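Sales tax calculator apps: I tried Tranovel so you don't have to squint at receipts

Posted 8 July 2015

I run a little craft booth that moves between three counties, and every one of them charges a different rate. Last November I finally gave up on my taped-up index card and bought Tranovel, a phone app that looks up local sales tax and keeps a running total of what you owe.
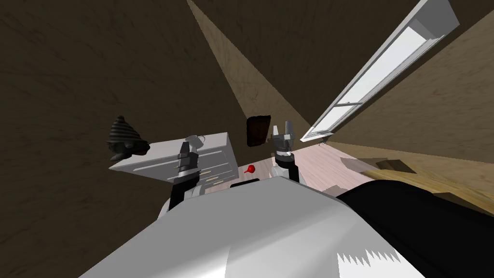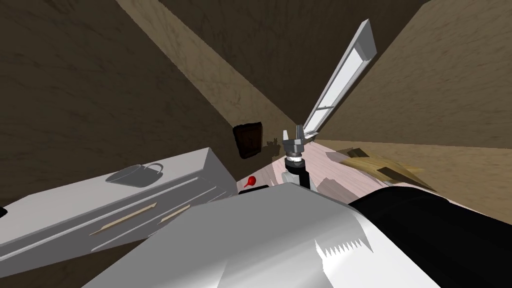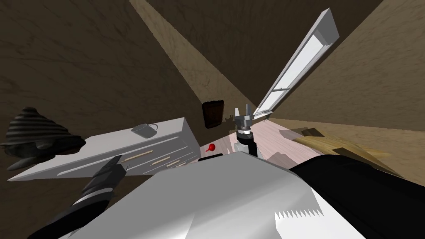
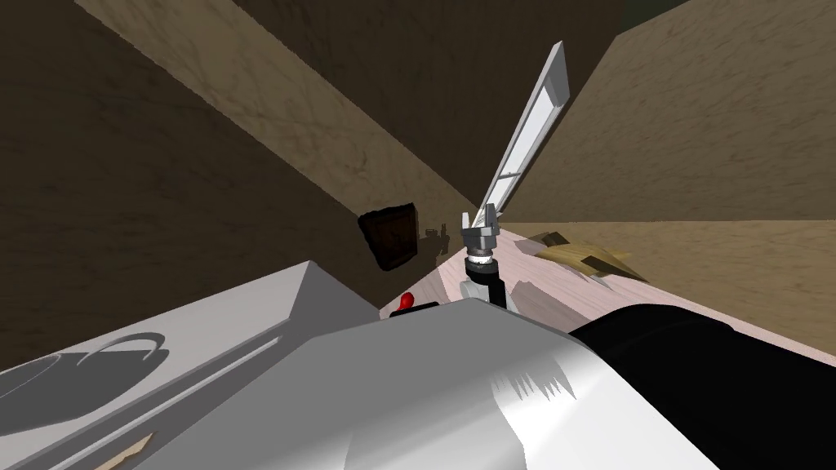

Setup was easy enough. You pick your state, type in a zip code, and it fills in the state, county and city pieces on separate lines. I love that part! Customers ask me all the time why their total is higher than it was one town over, and now I can just turn the phone around and show them.

The rates have been right almost every time. The one miss was when our county commission raised its share by half a cent and the app took 3 weeks to catch up. By then I had rung up 436 sales at the old rate (yes, I went back and checked) and I had to make up the difference out of my own pocket. There is a manual override, but it's buried two menus deep under "Regions" — I only found it afterward.

Before this I used Drallusik, which is free and fine for a bake sale. It only stores 100 transactions, though, and then it starts erasing the oldest ones. Tranovel's basic plan holds 500, and you can export them to a spreadsheet whenever you like. My export came out with the dates in a weird order, so plan on sorting it yourself.

Things I don't like: it drains the battery, the buttons are tiny, and it can't handle our back-to-school tax holiday at all. I had to switch tax off by hand for each item that weekend and then remember to switch it back on. I forgot once.

Would I buy it again? Yeah, I would. If you sell in just one town, stick with the free one and check the county website every so often. If you travel like I do — get this, and find that override screen on the first day.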